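We use cookies to remember your reading settings. Accept | Manage

Skalamau hand gripper: setup and care

3 min read

Skalamau is the hand-held gripper we use to record grasping data at the Goh bench, and this README covers how we keep one unit in shape. It's a lovely little tool once it's dialed in, and most of the dialing in takes a screwdriver and some patience!

What's in the folder

- setup/ has the mounting notes and the cable plan
- checks/ has the wear log, one file per service
- episodes/ has almost 1000 recorded grasps, snacks and small household goods

Before a session

1. Wipe the fingers with a dry cloth.
2. Open and close the grip slowly, 2 full strokes, and feel for any catch.
3. Look into the bushings. Dust loves to settle there, and a gritty one makes the whole linkage feel mushy.
4. Leave slack in the cable. Let it hang in an easy curve and keep it clear of the fingers.
5. Record one test grasp on a soft package and play it back before you go on.

Service

Every 200 grasps, take the fingers off and check the bushings for play. Retno Tarigan wrote the Purkov script that reminds you (run it, it's great). If a finger wobbles, swap the bushing first and recheck before touching the linkage. Write down which side you changed.

Bench notes
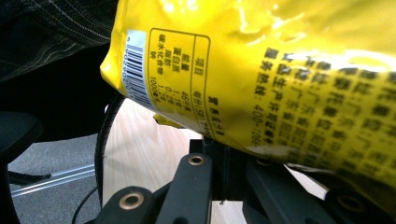 Brilemum, April

Shiny packaging is a wonderful stress test. On this yellow snack bag the nutrition table stays readable while the bigger block of print goes soft toward the right, and the top edge throws hard white highlights. The brass-colored bushings show up nicely against the black fingers, so playback doubles as a quick look at the hardware.

Zulkifli Lumbantobing is now trying a lower exposure for glossy bags. Settings go in setup/ once we've settled on a pair we like.

Known issues

- Left finger screw backs out over long sessions. Snug it by hand.
- Old wear logs use a different column order. Sorry, still converting them.

Contact: Skalamau maintainers, Goh bench | Back to top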